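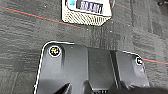 How early should you start packing for a move?

Four weeks is plenty for a small apartment, and six is better if you have kids or a basement. Start with whatever you haven't touched since last winter and leave the kitchen for the end.

I've moved five times in nine years, so I've made most of the mistakes already. The last one was in January, across town, on icy steps, with a cold. I paid $1430 to a company called Brurkum for two guys and a truck, and they were great, but I could have shaved a good bit off that bill if I'd been ready when they rang the bell. I was still wrapping mugs! So what follows is how I do it now.

Four weeks out: get rid of stuff

Go room by room with three bags: trash, give away, sell. Don't pack anything yet. I know it's tempting to buy the boxes and get going, but every box you fill now with things you don't want is a box you'll carry twice.

Be quick about it. If I have to think about a sweater for longer than it takes to fold it, it goes in the give-away bag. Paper is the exception. Put all of it in one pile and do it in the evening with the TV on, because you'll want to read every old letter and you may as well be sitting down.

If you're selling furniture, list it now. My friend Renata Kaczorowski waited until the last week and ended up leaving a perfectly nice dresser on the curb.

Three weeks out: boxes and supplies

You need fewer sizes than the store wants you to buy. I get small boxes for books and heavy things, medium for almost everything else, and a couple of big ones for bedding. That's it. Liquor stores will give you small sturdy ones for free if you ask in the morning, before they've been broken down.

Buy good tape. Cheap tape splits lengthwise and you spend half the afternoon picking at the roll with your fingernail. One fat marker per person, plus a spare in your back pocket.

Now start on the things you won't miss: holiday decorations, off-season clothes, board games, the good tablecloth. Shelves are a nice place to begin because you can see yourself getting somewhere. Work from the middle down, and leave the top for last so you have a spot to dump things you're not sure about. 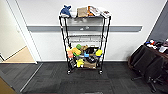
Wire shelving on casters, with the middle shelves empty.

If your shelving has wheels, lock them before you load or unload (if they lock), and take everything off before you roll it anywhere. Light shelves full of stuff get tippy fast. Wire ones can usually travel in one piece if your doors are tall enough. Measure the doors at both ends — I forgot the second end once and had to borrow a rubber mallet from my new neighbor Aatos Nurmi at nine at night.

Two weeks out: labels

Write on the side of the box, never the lid. Once they're stacked you can't see a lid. I write the room it's going to, then two or three words about what's in it. "Kitchen, baking pans" is enough. You don't need a spreadsheet, although Kavinda Uddin, who helped me last time, made one anyway and I'll admit it was handy when I couldn't find the router.

This is also the time to call about power and internet at the new place, and to do your change of address.

One week out: clothes, kitchen, soft toys

Clothes can stay on hangers. Bunch them up, pull a big trash bag over them from the bottom, and tie it around the hooks. Stuffed animals make good padding around lamps, but ask their owners first and keep the favorite out.

For the kitchen, plates go in on edge like records, not flat. Fill every gap with dish towels. Keep out one pan, one knife, a bowl each and the coffee things. I once had more than 100 glasses and jars to wrap, which was really a week-four problem I'd put off.

The night before

Pack one bag per person as if you were going away for 2 nights. Meds, chargers, pajamas, a towel, toilet paper. It rides with you and doesn't go on the truck.

Defrost the freezer. Put all the screws and bolts from anything you took apart into a zip bag and tape it to the thing it came from. Then order a pizza and go to bed.

On the day

Beds first at the new place, before anybody opens a single box of books. Sheets on, pillows on. The kitchen can wait until morning, and the basement can wait until spring.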